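Subject: Re: tablecloths for the August table

Soudabeh Soltani wrote:
> Does anyone still have the big cream cloth from the Ulidport sale? I'd like
> to use it again in August, but I can't remember if it was long enough to
> hang over the front. Also, do we want the blue one as well or is it too much?
> Soudabeh

Hi Soudabeh and all,

Yes, I've got it! It's in my airing cupboard under the spare duvet. I measured it last night and it's 60 inches wide, so it'll do the Leitner table with a decent drop at the front. It does crease if you so much as look at it, and I'm not ironing the thing twice, so whoever sets up can smooth it out by hand. 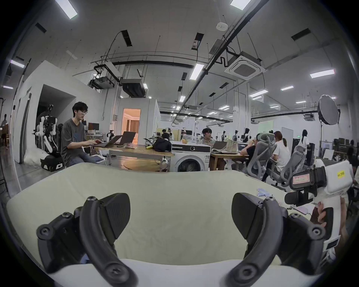

Ulidport, 6/3/24

I do like the cream. Small things show up nicely on it, and it's a good big piece of cloth. My only moan is that it wrinkles, and a few clips underneath would sort most of that (I saw a bag of 19 in Drirton for next to nothing).

As for the blue one, I'd say bring it - but folded properly, or laid flat as a runner. Left in a heap it just eats up the middle of the table. And could we please have a box for phones and keys? They always end up in among the little bits, and the white bunny keyring with the pink ears looks exactly like something we'd be selling.

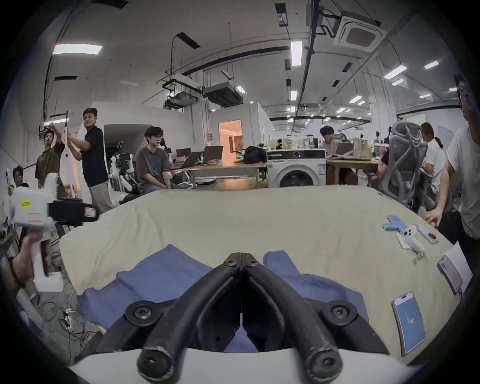
What I still need from people

1. Someone to collect the cloth from me, any evening except Thursday.
2. Clips, if Zakhar hasn't already bought them.
3. A shoebox or similar for the phones.

Celo has offered to lend a second table, but I've not had the size yet.

Cheers,
Maureen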